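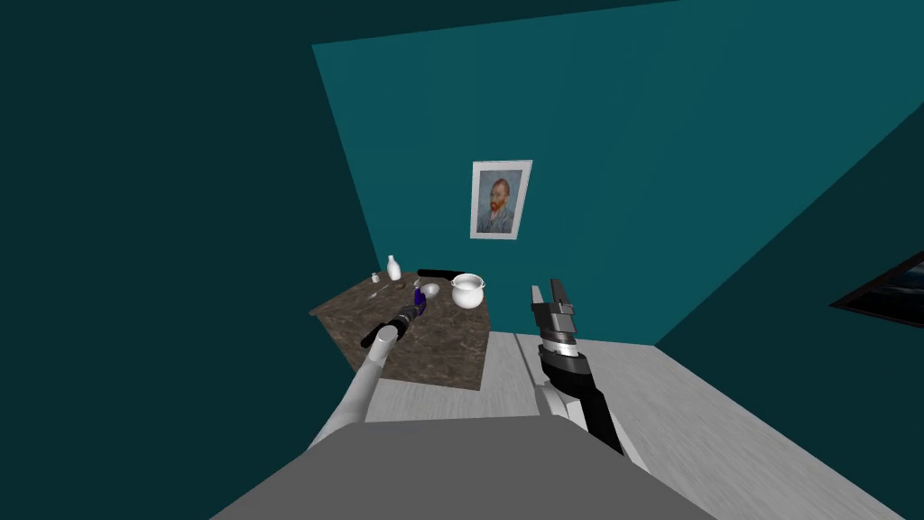 The two-arm kitchen station in our simulated training room, with the bowl and the white pot on the tabletop.

Search jobs by keyword or location
Search

Kitchen Automation Partner, Restmont
Stimside Prepared Meals

If you've spent a good part of your working life in a kitchen and you've ever looked at a new piece of equipment and thought, "well, whoever designed this has never had to clean it," we would love to hear from you!

Stimside cooks and packs meals for schools and care homes, and our Restmont kitchen is getting ready to put two-arm robot stations on the prep line (the project goes by the name Mamar around here, so you'll hear that word a lot). Before any of it reaches the real kitchen, we work things through on a computer model of a small room with a table, some kitchen things and a pair of arms. It's a friendly place to make mistakes, and we're looking for four people from the cooking side of the business to come and make them with us.

Your week would be split. You'd spend 20 hours on the line with your regular crew and the rest at a desk beside our software people, driving the arms through everyday jobs like moving a bowl, setting down a pot or picking up something small. You'll get to know the view from the gripper very well, and you'll learn to tell us in plain words when a reach feels awkward, when a cook would have come in from the other side, and when a job is better left to a person.

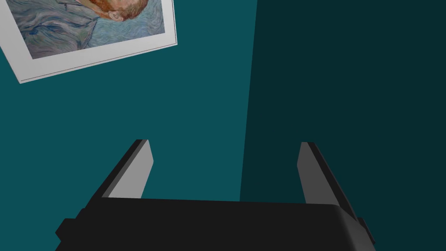

What changes for the crew

We want to be straightforward about this part. Some lifting and a good deal of repeated setting-out will move to the stations. The cooks who do that work today will be trained to run and check them, at the same pay or better, and that agreement is already in writing with the 32 people on the Restmont floor. Tasting, seasoning and the last look at every tray stay with the cooks. Shift patterns will shift a little in March, when the first station comes over from our sister kitchen at Skjelbred, and part of your job will be listening to people who aren't happy about it and bringing what they say back to the project meeting, even when it's uncomfortable.

You don't need to know any programming. A good many of our best suggestions so far have come from folks who'd never touched a game controller. What we do need is at least 2 years in a busy kitchen, patience with small details and a willingness to repeat the same move over and over while somebody adjusts a setting.

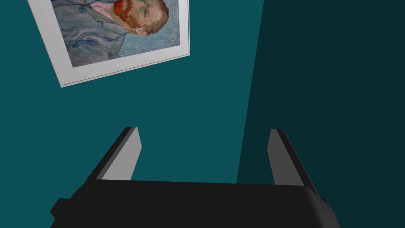
The desk work is quiet, and a few cooks have told us they found it strange at first after the noise of the line, so we build in plenty of breaks and nobody sits at a screen for a whole shift. You'll also have a say in the written guide that later crews will use, and we'd like it to sound like a cook wrote it.

Pay is at the senior cook rate, with meals on shift and paid training. If you'd like to look around first, come to our open kitchen on Saturday morning and ask for the Mamar desk. To apply, send us a short note about the kitchens you've worked in and one job you would happily hand over to a machine, along with one you never would. A résumé is fine too, but we'll read the note first.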